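## Part 2: Getting your markers and eraser sorted

Okay, the board is up and level (if it isn't, go back to Part 1, I'll wait). Now for the little stuff that lives next to it. I've set up the Ditik board in my Furncombe workroom and again at home, and this is the bit I always wanted to skip. Don't!

1. **Clear a spot on the table.** You want it within arm's reach of the board. Wipe it down first, because marker dust smears like crazy on a glossy top.

2. **Pick a bowl.** The Seol tray that ships with the board is fine, but I like a plain round wooden bowl much better. It's wide enough to get your whole hand in and it doesn't slide off the ledge every time somebody leans on the board.

3. **Test every marker before it goes in.** Draw a short line in the bottom corner, count to ten, wipe. If it ghosts, toss the marker. I went through a box of 33 last May and ended up keeping 13, so be ruthless.

4. **Check that it says dry erase.** Yes, really, read the barrel. Permanent markers look awfully similar when you're in a hurry.

> **Caution:** Wrote on the board with the wrong marker anyway? Go over the line with a dry erase marker, then wipe both off together. Try a tiny corner first, and no scouring pads!

5. **Push the cap on until it clicks.** Then lay the marker flat. Stored tip up, the ink creeps away from the nib and you get that sad gray scratchy line.

6. **Put the eraser in the bowl first, markers after.** A foam block takes up more room than you'd think, so let it settle along one side.

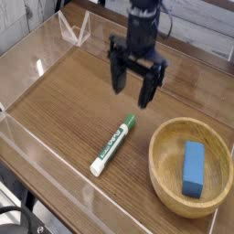

7. **Keep it to 2 colors out at a time.** I use green for anything still open and black for anything settled, and the rest stay in the drawer until one runs dry.

> **Note:** Knock the eraser against the inside of a trash can every week or so. If it's still leaving streaks after that, swap it for a new one.

Next up is Part 3, hanging the calendar strip, and you'll need the small screwdriver again.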